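Environmental Psychology of Work, Unit 6
Handout: What is the stuff on the table doing?
Instructor: Nathalie Postma

Read this before the seminar, along with the Tsang chapter. Bring your own notes on a shared table you use often. A kitchen table counts.

6.1 The claim

You will have met the claim already, probably in an office supply catalog. Put a plant on a table and people think better. Add flowers and they get along. The Verham brochure in your reading pack says greenery "lifts focus" and gives no source for it. I have asked twice where the line came from and had no reply.

There are studies behind some of this, and a few are decent. Many are small. The one most of you cited last term had 18 people in it, all students, all tested in the same room, and the plant was in front of them for less time than it takes to eat lunch. I would not furnish a building on that.

6.2 What to look for

Sort the things on a table into what is there to be used, what is there to be looked at, and what somebody put down. The third group is the one students skip. It is usually the largest, and it tells you the most about how the table gets used.

Be careful with the sorting. An apple could be a snack or decoration, and a glance won't settle it. A book lying flat may be getting read or may have been there since May. If you can't tell, write "can't tell." I give marks for that and take them off for stories.
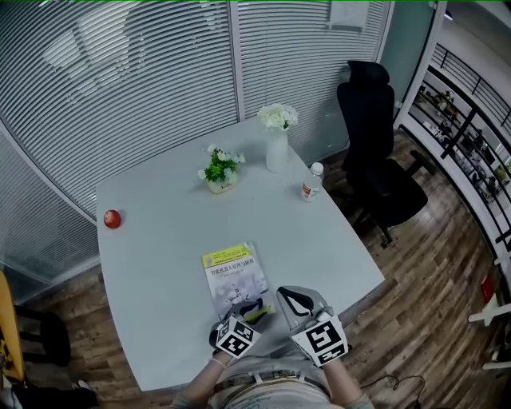 Fig. 6.1. Shared table with book, apple, potted artificial plant, vase of white flowers and water bottle.

Try the sorting on Fig. 6.1. Most people start with the vase, which is tall and stands near the far edge, and they call it welcoming. Welcoming to whom? The small plant is artificial, so any argument about air quality is gone before it starts, and you are left with the argument from looks. That one may hold up, but it needs evidence of its own.

Then consider reach. The book is the thing closest to the hands. The apple is over by the left edge and the bottle is toward the right. Does distance tell you what matters to the sitter? Songül Şimşekoğlu argues that it does, in the Sandton paper. I think she gets too much out of too little, and I'd like at least one of you to defend her.

6.3 Exercise

Pick one table. Look at it at 9 a.m. and again at 4 p.m. List what moved, what stayed, and what you can't account for. Don't tidy it first.

Write up to 300 words. Do not use "cozy," "clutter" or "vibe" unless you can say what you would measure.

Late work loses marks as usual. Questions about the Tsang chapter go on the course board, under Unit 6.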